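Can a machine do the laundry yet?

Posted in August. Filed under: chores, machines

I spent twelve years on the folding side of a commercial laundry in Skemville before I moved to the office, so people assume I have an opinion on whether robots are about to take over the housework. I do, and it has changed a little this summer.

The short version is that washing and drying were solved before I was born. You put things in a drum and push a button. The part that still takes a person is everything on either side of the drum: picking clothes up off the floor, checking the pockets, pulling a sock out of a pant leg, and then folding the whole pile and putting it where it belongs.

At the laundry we had a flatwork ironer and a sheet folder, both made by McPhee, both older than most of the crew. The folder was very good at sheets. Two of us fed the corners into the clips and it did the rest, and on a decent shift it would put out 200 an hour. It could do nothing else. If a pillowcase had got balled up inside a sheet, the line stopped and somebody walked over and pulled it out. Shirts, scrubs and aprons all went to the tables and we did them by hand.

That is worth remembering when you see a headline about a folding machine. Folding a flat rectangle that a person has already straightened is one job. Starting with a heap is a different job, and it is the one we have at home.

I timed myself last month with a normal basket from our house, 40 pieces, mostly T-shirts and kids' stuff. It took me 7 minutes, and I am quicker than most. I paid attention to where the time went. Very little of it was folding. Most of it was finding the edges. You grab a shirt anywhere, give it a shake, and your fingers run along until they hit a seam or a hem, and then you know what you're holding. I don't look much. I can do it with the TV on.

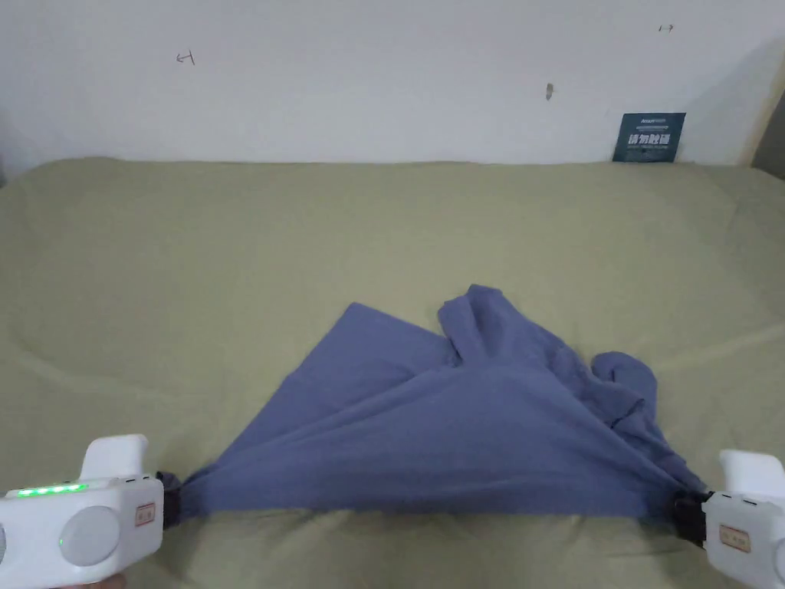
Getting hold of two corners and pulling the edge between them straight is where every fold begins, and it only fixes that one edge. The rest of the cloth can still be in a wad. When I trained new people I told them to stop tugging once the near edge was straight and deal with the far side before doing anything else. They never listened the first week. They would fold over the lump and then wonder why the stack leaned.

A machine has to work that out from what it can see and whatever it can feel through its jaws, and cloth is rotten stuff to look at. A mug is the same shape every time you pick it up. A shirt is a new shape every time, and a sleeve tucked under the body might as well be missing.

A lot of the current work goes at this by having people do the chore with the same sort of grippers the robot will use, over and over, and letting the software learn from that. I think it's the right approach. It's how I learned, standing across the table from someone faster.

I have seen one machine try a real pile. Brokusley, the trade show our company sends a few of us to, had a two-armed unit from a small outfit called Urnik. It took a towel out of a bin, dropped it, took it again, found a corner and got it folded in about 4 minutes. The next one went better. Then they gave it a long-sleeved shirt and it spent a good while turning the thing around before the operator stepped in. The towels were decent, though. I would have put them on a shelf.

Dishes seem further along to me, since plates hold still. Vacuuming is done if your floors are clear, and ours aren't. Making a bed I would put last, especially the fitted sheet.

So for home, my answer is no for now. For a shop like my old one, I could see a slow machine running towels overnight, when speed doesn't matter much and a person can redo the bad ones in the morning. I'd want to see it handle scrubs before I told anyone to write a check. The drawstrings alone would be a good test.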